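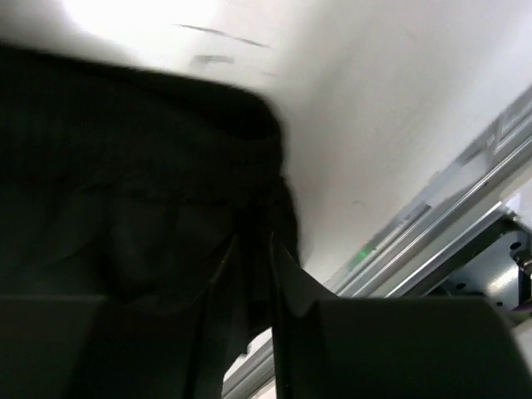
Clirness is a set of demonstrations in which a person guides the robot by remote control while it handles cloth. The operator holds a small handle, and the arm follows the movement of the hand. We recorded the cloth part because our earlier set, Teline, has only hard objects, and a policy trained on it did not know what to do with a fold. With black fabric the fold between the fingers can be a very thin strip, with only a light edge to separate it from the rest, so please do not reduce the wrist images too much before training.

Contents

The set has 2084 episodes made by 13 operators. Each episode is one folder with the wrist video, the joint positions, the gripper opening and the commands of the operator. The commands are stored before smoothing. If you need the smoothed ones, run the script smooth_commands with the default window of 12 samples.

Episodes where the operator lost the cloth and took it again are kept. They have the label "regrasp" in the notes file. In the February version this label was missing.
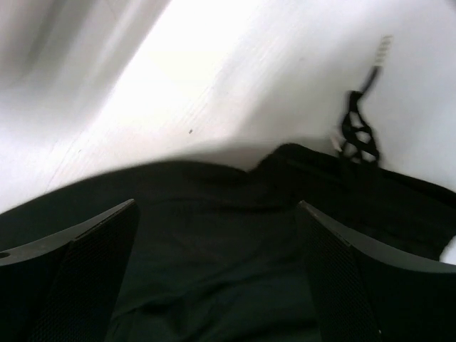 Zabala, April 2018

Changes in version 2. The gripper opening is now given in millimeters. Wide open positions over the cloth, before or after a grasp, are no longer removed from the recordings, as users of the Hotow loader asked us to keep them. Old index files do not work with this version and must be made again.

Known problems: fast arm movements give blur on the border of the cloth, and white surfaces can be too bright. We did not correct the exposure.

Questions about the labels can be sent to Amparo Sepúlveda, who maintains the notes file.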